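3.2 Le plan de travail comme lieu de transit

La littérature sur le rangement domestique s'intéresse volontiers aux armoires, qui ont le mérite de fermer. Le plan de travail, lui, passe pour un simple intervalle entre le sac de courses et l'étagère. Nos carnets de terrain suggèrent que cet intervalle peut durer jusqu'en novembre. Sur les 1061 dépôts d'objets consignés à Sedthorpe, la plupart étaient qualifiés de « provisoires » par leurs auteurs, adjectif dont Smits et Moser ont déjà souligné l'élasticité.

Nous distinguons la surface libre, où rien n'est posé, de la surface disponible, où l'on s'autorise à poser quelque chose. Les bacs alignés contre le mur du fond retirent peu à la première et beaucoup à la seconde : une fois la rangée constituée, elle acquiert une autorité que peu d'habitants osent contester (fig. 4).

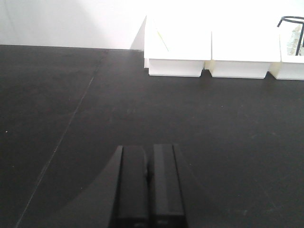 Figure 4. Bacs blancs disposés côte à côte sur un plateau noir mat, contre un mur blanc.

Cette autorité s'étend au contenu. Un bac opaque dispense de trier, et plusieurs enquêtés ont reconnu ne plus savoir ce que renfermaient les leurs, tout en jugeant leur rangement « très au point ». Dorottya Nyitrai propose de parler de désordre consigné ; nous retenons le terme, faute d'en avoir trouvé un plus flatteur.

La couleur du plateau joue également un rôle. Le noir mat, choisi par dix foyers pour sa sobriété, tient un registre scrupuleux des poussières et des éraflures. Les mêmes foyers déclarent l'essuyer plus souvent que les autres et s'en déclarent moins satisfaits. La relation entre ces deux réponses est examinée en 3.3.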